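Sedavton hand grippers, build guide
Section 4: Table set-up and first recording

Do section 3 first (harness, cables). If the jaws still squeak go back and redo the shims, don't skip it.

1. Clear the table. Leave a lamp or a vase on it if you like, the tracking copes fine with some clutter at the back.

2. Put out one box and one thing to go in it. A packet of tissues is good. Light, squashy, won't mark the pads.

3. Harness on, snug. Chest mount last. Run each cable up the arm side, not across the lap.

4. Check both marker cubes. Black patterns clean, cube tight on its post. A loose cube ruins the whole take and you won't see it until playback.

5. Sit down, pick up both grippers, wait for the green light.
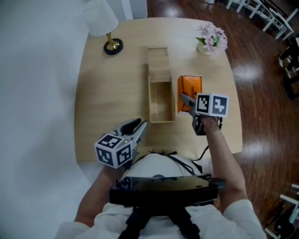
6. Squeeze and release each trigger 11 times, slow. This sets the open and closed limits. Left first, then right. If you mix them up, start over.

7. Start recording from the Plomance menu, profile "User". Hold still for 4 seconds.

8. Pick up, place in box, let go. Keep the cubes facing up as much as you can. Elbows off the table.

9. Stop. Save. Takes over 700 MB are probaly ones you forgot to stop, delete them.

CAUTION: the fingers pinch. Keep loose sleeves and hair away from the gap when closing.

NOTE: cable caught on the table edge = drift. Leave enough slack to reach the far side with your arm straight.

4.1 Wrist view check

Open the gripper feed before doing a long batch. Fingertips should meet near the bottom middle. Straight lines will bend toward the sides, that's the wide lens, leave it. Exposure at 70 for a bright room with white walls, go lower if the ceiling lights bloom. Wipe the lens with a dry cloth, no spray.

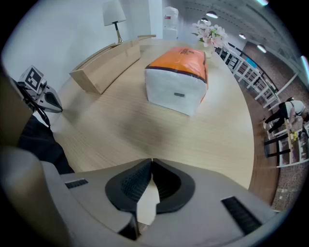
Bozkurt: step 6 worked for me only with the grippers held up off the table. Resting on the wood the triggers don't come all the way back, and the open limit reads short. Might be worth adding.

Added, thanks. So for step 6: both grippers in the air, fingers off the triggers between squeezes. If you calibrated the old way do it agian, old takes are fine to keep.

4.2 Packing up

Stop the recording before unpluging anything. Grippers down on their sides, cubes not touching the bench. Coil the cables loose. Charge overnight.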